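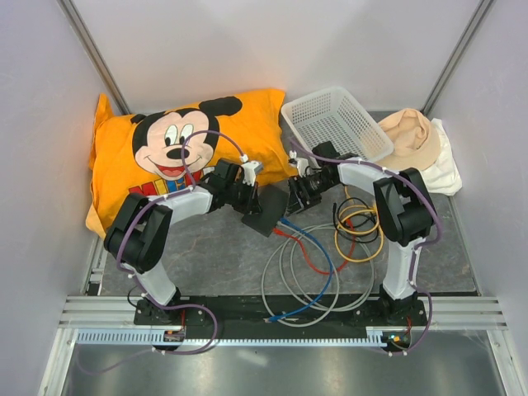 Which fingers are better for picking up cable, the hard ones or the soft ones? The soft ones, if the cable is lying flat, though the hard ones win as soon as you have to pull.

I've been wanting to write that down for days, and now I've got numbers to go with it, so today gets a proper entry.

October, just gone nine in the evening. Still at Wanurgate, tea gone cold, very pleased with myself.

We finished the last of the 200 grasps this afternoon! Half with the Itach fingers (hard, narrow, a bit like tweezers) and half with the Gruvance ones, which are squashy and wider at the tip. Same two arms, same controller settings. I did most of the driving and Thabiso kept the tally, and he is strict. If a loop slid even a little in the fingers before it was lifted, down it went as a slip.

Hard fingers: 39 slips. Soft fingers: 12. I really thought it would be closer than that. Heidrun had bet on the hard ones and went very quiet, then asked to see the sheet, then asked which colours had gone wrong. Good question as usual. The yellow is the springy one and wants to jump back into its rings the moment you let go, and the grey just brings all its friends along with it. Red was lovely with either. I could pick up red all day.

The pulling is another matter. Once a cable is pinned under the others the soft tips bend and roll, and you can feel it coming through the controller as a sort of mushy delay. With the hard fingers you pull and it moves. So what I'd love is one of each – soft on the left to find and lift, hard on the right to tug. Begoñe says the software doesn't mind different fingers on each side as long as the closing width is set separately. She's going to show me where that lives tomorrow.

Passing from one gripper to the other is my favourite bit now. Last week I kept bringing them in at different heights and missing. Now I level them first, leave a small gap, then close it slowly from one side only. Jarmila taught me that and it's made a huge difference. I did a whole run of handovers before lunch without dropping any, and she clapped, and I promptly dropped the next one.

Things to sort out:
the purple cable on the left arm needs a bit more slack near the wrist, it goes tight when I turn all the way over
try the cloths with the soft fingers, a thin edge might be just right for them
ask Villanueva whether the spare tips come in a smaller size
2 of the tips have a nick in them, find out if that matters

Thoa wants a page on all this before the end of the month and I said yes before she'd finished the sentence. I've started it already. The table is easy, the part about how it feels in the hand is harder to put down, and I do think it belongs in there. I kept reaching for the soft ones whenever I had the choice.

Right, lights off. Mixed fingers in the morning, and I want to start with the yellow.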